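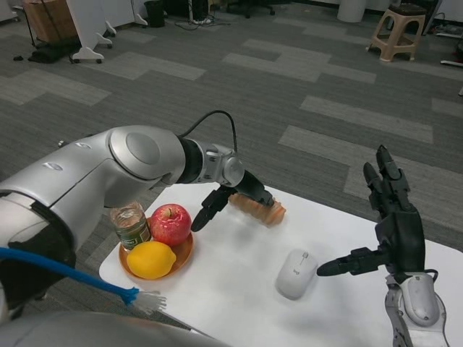

Bread should be sold by weight. Most bakeries near me price by the piece, and the piece is not a stable unit. I weighed rolls from the Zandale counter through February and found a spread of 35 grams between the lightest and the heaviest at the same price.

The usual defense is speed at the register. A scale adds a step, and Lama Sayegh, who ran a bakery for 13 years, puts the delay at four seconds per customer. I accept her figure. Cheese counters absorb the same delay and stay in business.

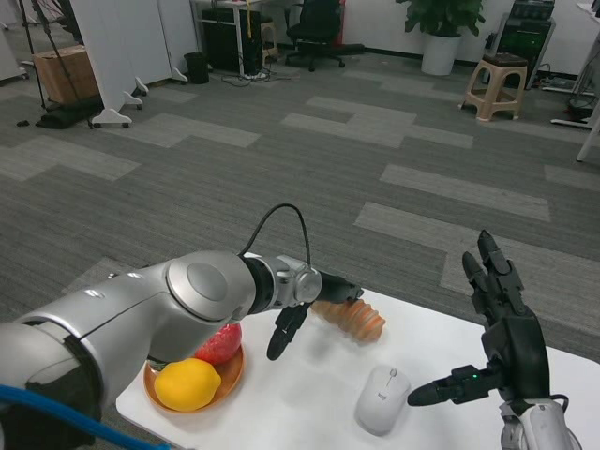 A second objection is that hand-shaped dough varies, and buyers know it. They know it in general. They cannot judge a given roll by eye, and crust volume is a poor guide to mass.

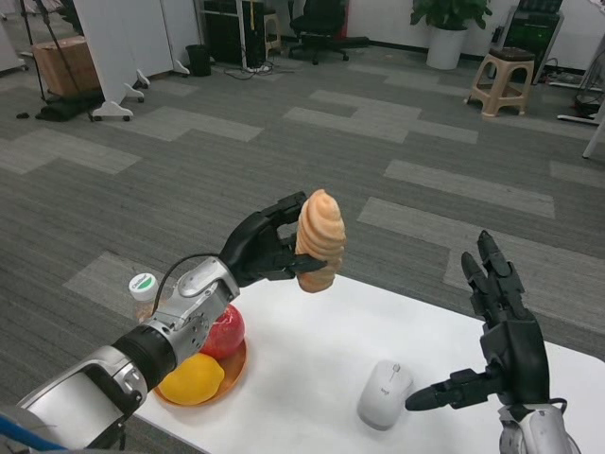

Per-piece pricing also rewards air. A longer proof gives a larger roll from the same dough, and the larger roll looks like better value. Shape adds to the error. A ridged, twisted roll like the one held upright over the white table has an outline that says little about the crumb inside. Two such rolls can match in length and differ in weight.

Posting a minimum weight beside each price would be an acceptable first step.

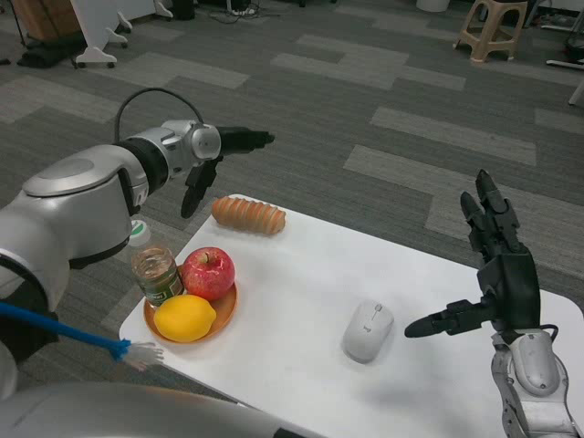
Robot arms on either side of the table.

Paracha Bakery already posts one, on a card by the till.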